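Chapter 12
Open shelving and the setting out of parts

What this chapter covers

Chapter 11 dealt with goods that arrive in boxes and leave in boxes. Most of what is kept in a workshop is not like that. Castings, covers, mouldings and trays come out of their packaging at the goods-in bench and then stand in the open until somebody needs them. They may stand for an hour or for a month. While they stand there they can be knocked, scratched, mixed up, miscounted or forgotten, and the shelf they stand on has a good deal to do with which of these happens.

By the end of the chapter you should be able to choose a shelf of a suitable height and depth for a given part, decide how many rows to allow on it, set the parts out so that they face the same way, and write a shelf card that another person can follow. You will need the part record sheets from Chapter 9. If you have not yet filled in the weight column, do so before you start on section 12.3.

Words used in this chapter

Tier: one level of a shelf unit. A two-tier unit has an upper board and a lower board.
Face: the front edge of the board, on the side from which parts are taken.
Row: parts standing side by side, parallel to the face.
File: parts standing one behind another, at right angles to the face.
Staggered: set so that each part in the second row stands behind the gap between two parts in the first.
Pitch: the distance from the centre of one part to the centre of the next.
Lead end: the end of the part that points towards the face.

Some stores use "lane" where this book uses "file". The Ralov racking catalogue does, and so do many older stock sheets. The meaning is the same.

12.1 The open shelf

An open shelf has no doors, no sides to speak of and nothing hanging in front of it. Its main advantage is that the stock can be seen. A person walking past can tell that a row is short without opening anything or looking anything up. Its main drawback is dust, and for that reason open shelving is kept for parts that will be cleaned or wiped before they are fitted.

The boards are often painted in a light or bright colour. Yellow is common. Black mouldings and bare metal both show up well against it, and so do spilt screws, swarf and drips of oil. A dark board hides all of these. Against this, a bright board shows every scuff, and it will need repainting sooner than a grey one. At the Alside works, which we shall use for several of the exercises, the boards are rubbed down and repainted every April, one unit at a time, so that only one unit is out of use.

Heavy parts and light parts may share a unit. Where they do, the usual advice is to put the heavy parts on the lower tier. There are exceptions. If the heavy part is wanted often and the light one seldom, the heavy part may be better on the upper tier, at about waist height, where it can be lifted without stooping. This is safe only if the unit is fixed to the floor or the wall and the board is rated for the load. The rating is for the whole board with the load spread evenly, and should never be read as the load for one spot.

Round metal housings are a good case to begin with. They are broad for their height, they stand firmly on a flat base, and they do not mind being set close together. Long mouldings are a different matter. They take up more depth than width, they weigh little, and a careless sleeve will turn them out of line.
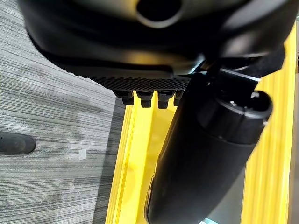
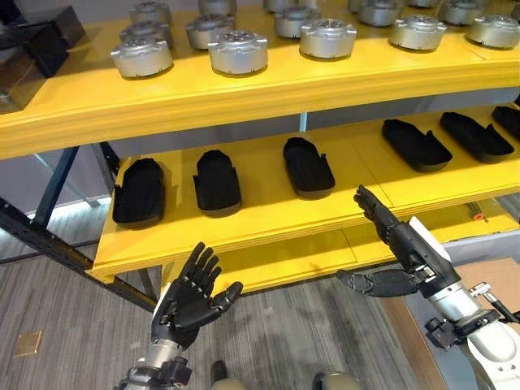
Silver metal housings on the upper board, black moulded pieces on the lower.
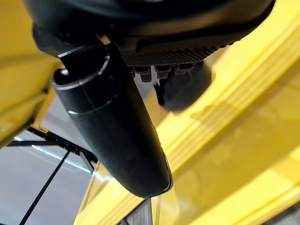
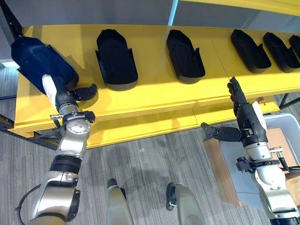
Black shoe-shaped trays in a row on a yellow shelf.

12.2 One row or several

The first decision for any tier is whether the parts will stand in a single row or in several. A single row is the simplest arrangement there is. Every part can be reached without moving another, and a missing part leaves a gap that can be seen from across the room. It also wastes the back of the board. For long parts set end-on to the face this hardly matters, as one part may use most of the depth by itself. For short or round parts it matters a great deal.

Several rows make better use of the depth but bring two problems. The first is reach. A part in the third row has to be lifted over the two in front or slid out between them, and metal parts slid against each other will mark. The second is age. People take from the front and refill at the front, and the parts at the back stay where they are. In one count at the Plarkel depot, parts at the back of a four-row tier were found to have been there for 70 weeks, although the same item had been reordered many times.

Staggering the rows helps with reach. The hand can come down on a part in the second row through the gap in the first. It also lets round parts stand a little closer from front to back than they would in straight files. The cost is that staggered rows are harder to count at a glance. If your store counts by eye, use straight files and accept the loss of space.

Rule for this book: unless the question says otherwise, allow a single row for any part longer than half the depth of the board, and no more than three rows for anything else.

12.3 Working out the pitch

The pitch must be large enough for a hand to close around the part. Measure the widest point of the part and add the hand allowance. For a bare hand gripping from above, this book uses an allowance of 40 mm. For a gloved hand, use 60 mm. Where the part is picked up by a raised rim or a tab, and the fingers do not go down both sides, the allowance may be halved.

Worked example. A moulding is 110 mm across at its widest point and is picked up from above with a gloved hand. The pitch is 110 + 60 = 170 mm. The board is 2680 mm long. Dividing 2680 by 170 gives 15.76, so the board will take 15 mouldings in a single row, with a little left over at the ends. Leave the spare length at the ends of the board. Do not spread it between the parts, or the pitch will no longer agree with the shelf card.

Try the same sum again with a bare hand and note how many more mouldings will fit. Then decide whether you would change the arrangement if half the staff wore gloves.

12.4 Facing and lead ends

Parts that are not round need to face one way. Choose the lead end once, write it on the shelf card, and keep to it. For a part with one rounded end and one square end, the rounded end generally leads. It slides in more easily, and it is kinder to the knuckles of anyone reaching to the tier above. If the part has a notch or a step on one side only, the card should also say which side the notch is on when the part is standing correctly.

Left-hand and right-hand versions of a part are the commonest source of trouble. In a mixed row they can look alike until somebody tries to fit one. Keep them on separate tiers if you can. If they have to share a board, leave a clear gap of at least 2 pitches between them and give each its own card.

12.5 The shelf card

A shelf card carries six entries: the part number, the plain name of the part, the number of rows, the pitch in millimetres, the lead end and the full count. It is fixed to the face of the board at the left-hand end. The plain name matters more than many stores allow. A new starter on a Tuesday morning will look for "round cover, large" long before they look for a nine-figure number.

The Núñez pattern of card, printed at the back of this book, has the six entries in the order given above and a blank line for notes. Copy it on to stiff paper before you begin Exercise 12A. You will need one card for each tier, a steel rule at least 300 mm long, and the record sheets for any three parts of different shapes, one of which should be round.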